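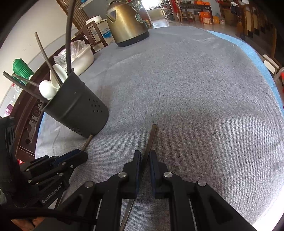
Uriel Domínguez wrote Sorklow, a small parser for config files, over one summer in Salinas. It had three users, and he was two of them. Then Anbridge slipped it into a build tool, and by December he had 2,000 open issues, most of them concerning the colour of the error messages. 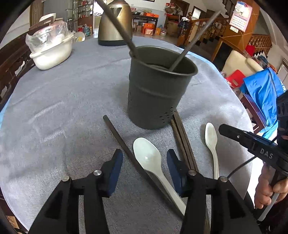

He answers them before breakfast, in the order they annoy him. Version 3 will drop tabs altogether — a decision he expects to defend for the rest of his life. The rival library, Flunudetti, still allows them. He has read its source twice and calls it "very brave."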